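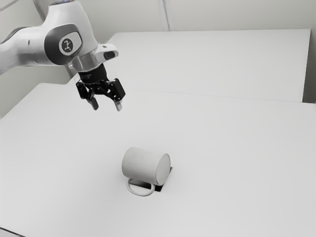

Department of Robotics and Machine Learning, Sevbridge Institute

Learning to Set a Mug Upright

A mug lying on its side is a small problem for a person and a stubborn one for a robot. The handle may point in any direction, the rim may be out of view, and a grip that lifts the mug well may leave no room to turn it. The Clivano project, led by Houshang Kazemi, has spent the past year studying this kind of task in simulation before any attempt is made on hardware.

In the simulated workspace, a white arm with a black two-finger gripper works over a plain white table. At the start of a trial the fingers are open and well clear of the mug, which rests on its side over a black square pad. The program must choose where to take hold, rotate the mug and leave it standing on its base.

Earlier versions were trained on a single starting position and failed when the handle was turned even slightly. Katalin Katona and Ewan McAlister replaced that routine with 1000 randomized starts, and added a second stage in which the program may put the mug down and take a new grip. Allowing the second grip made the larger difference. Success in simulation rose by nearly 60 percent over the earlier method.

"We had treated letting go as a failure," said Dr. Katona. "Once it was permitted, the program began to use it in sensible places."

Difficulties remain. The simulated mug has a fixed weight and a uniform surface, and contact between fingertip and glaze is only approximated. Bianka Fodor is now comparing 9 friction settings to learn which of them the method can tolerate — work that will decide how much tuning the physical arm requires.

Trials on hardware are scheduled to begin in June in the Giston Laboratory, under the supervision of Tímea Major.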